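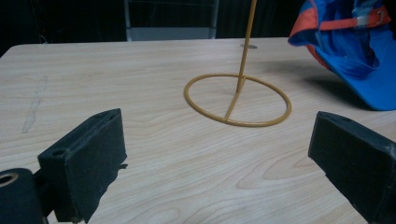

The arm took longer over a baseball cap than a person would, one visitor from Girnton remarked, so why was everyone in the room watching it so closely?

It was a fair thing to ask at Murnari's open day, held on a Thursday in May at the company's workshop on Cartwright Street. The answer came from the engineer at the first table, who said that a cap is one of the harder things you can hand to a robot. A box stays the same shape when you squeeze it. A cap folds, rolls over on its brim and lands differently every time you drop it.

Murnari has spent most of its life building feeders for packaging plants. The project on show, called Isico, is its first try at work done in homes and small shops: hanging things up, putting them back, clearing a table. The company teaches the task by hand. A worker holds a gripper with two black fingers and a camera on it and does the job over and over, and the recordings are later used to train an arm.

Visitors were let in at 10 in groups of 20. Each group saw three tables, and the first was the one people talked about on the way out. The job there is to pick up a blue cap with orange trim and hang it on a yellow wire stand. The stand is light, with a ring for a base and a single upright rod, and a careless push will tip it. The worker opens the fingers wide, comes in low and slow, and closes them on the fabric. Between takes the cap is tossed back on the table and left however it falls.

A full session is 100 takes, with a break halfway. The two people working that morning had done 56 by the time the second group came through, and they kept going while questions were asked over their shoulders. They swapped places when one got tired. The tool is heavier than it looks – several visitors tried it and handed it back after a minute or two.

The arm itself was at the second table, behind a low plastic screen. It had learned from earlier sessions and was given 5 tries in front of each group. For the group I joined, it hung the cap on three of them. Once it pinched the brim and let go too soon. On the other miss it knocked the stand over and then carried on through the rest of the motion with nothing to hang the cap on, which got a laugh.

The staff did not hide the misses. They logged each one on a laptop and said the failures would decide what gets recorded next week. More takes with the cap lying on its side were already planned.

The third table had mugs and a drying rack, but the arm there was down with a bad cable until after lunch. Murnari plans a second open day in the fall, and sign-up will be through the front office.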